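研究紀要 > 収納・物品管理 > 本文
最終更新：1月
読了時間：3分

3.2 収納容器の内壁形状と表面の傷み

本節では、卓上で用いる大型の角形容器について、内壁の形状と表面の傷みの関係を整理する。対象はWattimena作業室で使用中の容器で、記録はYakubuとWibisonoが分担した。観察回数は延べ186回、出し入れの記録は1222件である。観察はすべて同じ作業台で実施し、容器の向きは期間を通じて変更していない。

先行するManurungらの分類では、容器の内面を底面、側壁、傾斜面に分け、それぞれの傷を線状痕、面状の変色、欠けとして記述する。本研究もこの区分に従うが、傾斜面については上半と下半を分けて扱った。物品が滑り落ちる経路と、底面付近で物品が滞留する範囲とでは、接触の様式が異なると考えられるためである。

傷の程度は9段階で評価した。評価者はZakariaとEcheverríaの2名とし、互いの結果を見ずに記入させた。評価が2段階以上離れた箇所は再評価の対象とし、なお一致しない場合は高い方の値を採った。照明条件の影響を避けるため、評価の時刻は午前10時に統一している。清掃は毎週火曜日の評価後に行い、乾いた布で拭く以外の処置は加えなかった。

線状痕は縦方向のものが多く、物品を壁に沿わせて下ろす、または引き上げる動作との対応が想定される。ただし、個々の痕がいずれの動作で生じたかは記録から特定できない。面状の変色は傾斜面の下半に偏り、底面に近いほど評価値が高かった。側壁では同様の偏りを認めていない。
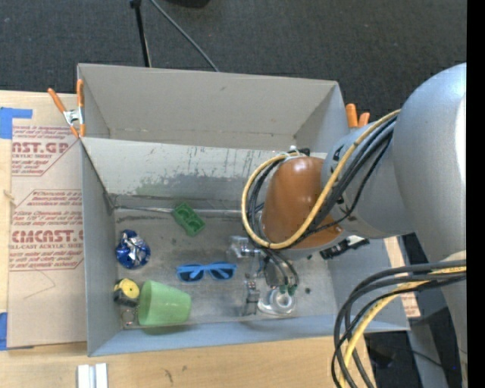 図4　卓上に置いた灰色の角形容器。主区画の底へ下る傾斜板に、縦の細い筋と灰緑色の変色がある。

変色部の評価値は拭き取りの前後で変化しなかった。したがって、付着物のみによる変化とは考えにくいが、表層の摩耗と着色の寄与を分離するには断面の観察を要する。Kinlow式の簡易研磨試験も検討したものの、継続使用中の容器に適用すると以後の記録に影響するため見送った。

底面と壁の境界は、傷の評価とは別に扱う。境界付近の反射は見る角度によって強さが変わり、浅い傷との判別が難しい。この範囲で評価者間の差が2段階に達した例は、前述の再評価の手順で処理した。容器の交換時期に関する基準は、次節でSkurkness型の容器の記録と併せて検討する。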